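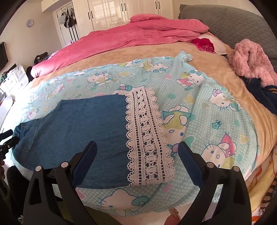
Projects > Household Textiles > Progress Reports > December

Print this page | E-mail this page

Progress report to the Ovard Fund: software for cloth handling in lived-in rooms

Dear friends at Ovard,

Thank you for your patience while we pulled this together. The last report ended with the tracker in pieces and a promise that we would have it back in one piece by the winter, and I am very glad to be able to write that we do. There is still a good deal to grumble about, and I'll get to it, but it has been a happy stretch of work for both of us and I hope some of that comes through.

Perception

Most of the effort went into telling one piece of cloth from another when they are lying on top of each other. Our old segmentation model, which we trained almost entirely on plain towels over plain tables, did badly as soon as we took it to an ordinary bed. Denim on a sheet printed with cartoon cats is a fair sample of what it has to cope with now, and a crocheted lace trim is harder again, as the sheet's own color comes through the holes and the model used to cut the trim into a dozen little islands. Ha-neul Yoo rewrote the edge stage so that it looks at the repeat of the openwork before it decides where the garment stops. On our lace and mesh set the new version finds a usable outline in 90 percent of the test images, up from 46 percent with the old one. Printed hearts and faces still fool it now and then, mostly where a fold runs through the middle of one.

We also gave up on estimating a full mesh of every garment. It was a lovely idea and I was attached to it (Ha-neul will tell you how attached), but it was slow, and the planner only ever used the hem, the waist and the corners. Kiltar, the new module, predicts those directly and gives each one a confidence value. It is much smaller and a good deal easier to debug.

Tracking and time alignment

The wrist-camera tracker is back in service. The trouble we described last time was two separate faults that happened to look alike. One was plain drift in bright rooms, where a window washes out one side of the view and the tracker loses the features it was leaning on. We now lower the weight of overexposed regions and lean harder on the inertial data until the view settles down. The other fault was in the clock handling: the left and right gripper streams could slip apart by a few samples after a pause, and everything downstream inherited the slip. Vinh Châu found that one late in the evening, at the end of a very long log, and the fix was four lines. We have rerun the whole set of 500 recordings with both changes in and replaced the old trajectories on the shared drive. Please use only the ones in the folder marked "realigned" — the others will be removed once your reviewers have finished with them.

Planning and control

The two-handed policy now takes the Kiltar points as input and chooses a pair of grasps, and then a second, smaller network handles the closing of the fingers. Splitting it this way lets us retrain the grasp choice overnight without touching the part that works. The policy is reasonable on trousers, pillowcases and skirts. It remains timid with anything that has a soft trim, and it tends to pick the waist end even when the hem is nearer. We think the training mix is to blame and are reweighting it before we touch the network itself.

Tooling

Clernov, the review tool, has had the least glamorous work and probably the most useful. A reviewer can now scrub both gripper views together, mark a grasp as good, late or missed, and send a clip back with a note. Reviewing a single session used to take about two hours and now takes 45 minutes. The search box is still poor, and I'm sorry to say it will stay poor until spring.

Spending and what comes next

We are a little under on computing and a little over on storage, and we would like your agreement to move the difference across. The next piece of work is a proper comparison on the Kwak benchmark, which we put off until the realigned data was ready. After that we'll return to folding, starting with garments that have a clear front and back. Ha-neul would also like to publish the lace and mesh test set, if you are content with the license we sent over.

Do call if anything is unclear, and thank you again for sticking with us.

Vinh Châu and Ha-neul Yoo

2 comments | 5 shares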